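Search stories Go
Home Fiction Essays Archive Submit

The Two-Hand Rule

Rule 14 at Lodevance says you don't talk to the arm while it's working. I broke it my first night, and Perihan Bayram wrote me up before I'd even found the coffee.

"It can't hear me," I said.

"No, but you can't hear *it*," she said, and went back to her clipboard.

So I shut up and listened. Fingers closing, a little sigh from the wrist, then the bottle hanging sideways over the yellow tray. Hold for 2 seconds, says the book, and no reaching in, not even if you're sure. I was always sure! I'd come over from Kitel, where we reached in all the time – and where I'd seen a man lose a thumbnail over a cap.

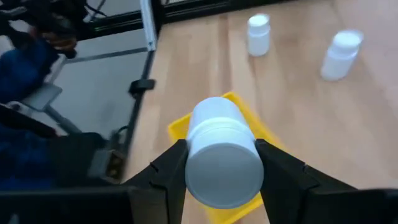 The Write-Up

She kept my slip in a drawer with 140 others. Around October she let me read them, and I went through the whole stack on my break, eating crackers. Half were for talking. One was hers, from years back, in much rounder handwriting.

"Reached in," it said. "Was sure."

I put it back and went out to start the next tray.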